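第4章　速度解析と重合――反射波を一枚の断面に仕上げる

読了時間：8分
印刷する｜メールで送る

前章までで、震源から出た波が地層の境界で跳ね返り、地表の受振器に戻ってくるまでの道筋をたどってきました。いよいよ本章では、その記録を地下の断面へと組み替えていきます。反射法地震探査のデータ処理のなかでも、いちばん手ごたえのあるところです。はじめて自分で速度を拾い、ぼやけていた反射面がすっと一本に揃った瞬間のことは、何年たっても忘れられないものです（少なくとも筆者はそうでした！）。

4.1　なぜ速度が必要なのか

受振器が記録するのは時間です。波が出てから戻るまでに何秒かかったか、記録紙にあるのはそれだけで、深さはどこにも書かれていません。時間を深さに直すには、途中の地層を波がどれだけの速さで伝わったかを知る必要があります。ところが、その速さは地層ごとに違います。水を含んだ軟らかい堆積物ではゆっくり、固結した石灰岩ではずっと速く伝わります。同じ2秒の反射でも、上に何が載っているかで深さはまるで変わってくるわけです。

では、掘らずにどうやって速度を知るのか。ここで効いてくるのが、同じ反射点を何通りもの距離から見ておくという工夫です。震源と受振器の間の距離をオフセットと呼びますが、オフセットが大きくなるほど波は斜めに遠回りをし、到着が遅れます。この遅れ方は、水平な一層の場合にはきれいな双曲線になります。

t² = t₀² + x² / v²

t₀はオフセットがゼロのときの往復走時、xはオフセット、vは波の速度です。式は短いのに、中身は本当に豊かです。双曲線がきつく曲がっていれば速度は遅く、なだらかなら速い。つまり曲がり具合を測れば、地下の速度が読み取れるのです。

4.2　共通中点で並べ替える

双曲線を見るには、まずデータを並べ替えなければなりません。現場で得られる記録は、一回の発震ごとにまとまった「ショットギャザー」です。これを、震源と受振器の中点が同じ位置にくるトレースどうしで束ね直したものが「共通中点（CMP）ギャザー」です。

本書で繰り返し使う練習データ「Bosura測線」では、この並べ替えで3,068個のCMPができます。CMP間隔は12.5メートル、一つのCMPに集まるトレースは最大128本です。この本数を重合数と呼びます。測線の両端では発震点が足りず、重合数が目に見えて落ちますから、演習4-1ではまず重合数の分布図を描いてください。地味な作業ですが、あとで断面の端がざらついて見えたとき、その理由をすぐに思い出せるようになります。

座標の取り違えには十分に気をつけましょう。測線が曲がっている場合、中点は一直線上に並ばず、帯状に散らばります。この帯をどの幅の升目で区切るかによって、同じデータから違うCMPができあがります。章末のコラムでは、Grukport湾の浅海測線を題材に、升目の幅を変えて三通りの断面を比べます。

4.3　速度スペクトルを読む

CMPギャザーが用意できたら、さまざまな速度を仮定して双曲線に沿って振幅を足し合わせ、どの速度のときに波形がよく揃うかを調べます。横軸に速度、縦軸に時間をとってその揃い具合（センブランス）を色で示したものが速度スペクトルです。明るい斑点を上から順にたどっていけば、その地点の速度関数ができます。

斑点を選ぶときに、初心者がまず引っかかるのが多重反射です。海面と海底の間を何度も往復した波は、遅い速度のまま遅い時刻に現れます。スペクトルの上では、本命の反射よりも低速側に、もう一筋の明るい列として見えます。この列に乗ってしまうと、深い地層の速度がいつまでも上がらず、断面には本来ない反射面が堂々と居座ります。迷ったら隣のCMPのスペクトルを開き、斑点が横につながるかどうかを確かめましょう。地層は急に途切れることもありますが、多くの場合は隣とゆるやかにつながっています。

もう一つ、区間の取り方にも触れておきます。演習では100個おきのCMPで速度を拾い、その間は内挿で埋めます。断層のある区間では、もちろんこれでは粗すぎます。最初は粗く全体をつかみ、重合断面を一度つくって眺め、怪しいところだけ細かく拾い直す。この行き来こそ、速度解析の醍醐味です。

4.4　NMO補正と重合

拾った速度を使って双曲線の遅れを引き戻し、反射を水平に並べる操作をNMO補正（ノーマル・ムーブアウト補正）といいます。速度が正しければ反射は平らに揃い、遅すぎれば上に反り、速すぎれば下に垂れます。この見分け方は、いま覚えてしまってください。試験に出るからではなく、この先ずっと使うからです。

平らになったトレースを足し合わせて一本にするのが重合です。反射は同じ向きに揃っているので強め合い、ばらばらの雑音は打ち消し合います。雑音が完全にランダムだとすると、信号対雑音比は重合数の平方根に比例してよくなります。なお、浅い時刻でオフセットの大きいトレースは、補正によって波形が引き伸ばされてしまいます。そのままでは浅部がぼやけますから、伸びの大きい部分は重合の前に切り落とします（ストレッチ・ミュート）。 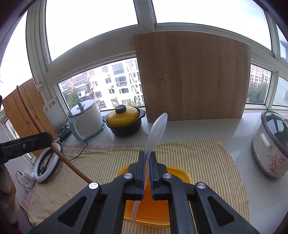
ミュートをどこまで深く効かせるかについては、旧版を授業で使ったBernd Sperlingから、演習の初期値は強すぎる、あれでは浅部の重合数が減りすぎて、せっかくの海底直下の反射がやせてしまう、という指摘が寄せられました。そのとおりだと思います。本版では初期値を緩め、学習者が自分で少しずつ強めながら、断面の変化を見比べる形に改めました。浅い反射の太り方が一段ごとに変わっていくのは、見ていて飽きません。

4.5　この章の進め方

次節から、Bosura測線を使って実際に手を動かします。処理ソフトは何でもかまいませんが、画面の例はGroricoの操作に合わせてあります。速度の単位がメートル毎秒になっているか、時間がミリ秒かどうか、読み込みの直後に必ず確認してください。単位の違いに気づかないまま先へ進むと、スペクトルの斑点がすべて画面の外へ出てしまいます。

演習4-1　重合数の分布図を描き、両端で値が下がり始めるCMP番号を記録する。
演習4-2　測線中央のCMPで速度スペクトルを作成し、多重反射の列に印をつける。
演習4-3　正しいと思う速度より1割遅い値と1割速い値でNMO補正を行い、三つのギャザーを並べて保存する。

演習4-3のギャザーは第5章のマイグレーションでもう一度使います。ファイル名に、用いた速度がわかるような印を入れておいてください。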